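Arriaga group trains gripper to pick up staple strips

Loading a stapler is still a difficult job for a robot, and the hardest part is the first one: to lift a thin strip of staples from a flat table. 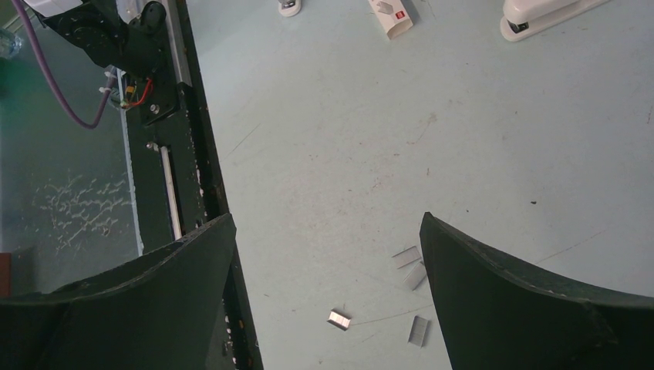

According to Jonas Trummer, small metal parts confuse most vision systems, as the shine changes with every move of the arm. His group at Arriaga now lets the robot look at each strip from 3 angles before it closes the fingers. The method, called Inder, was trained on 2,247 recorded grasps.

In the tests, 4 strips were put near a stapler and the robot had 2 tries for each. Higinio Cuautle presented the first results at the Ellirora workshop in October. Tests with bent strips will follow.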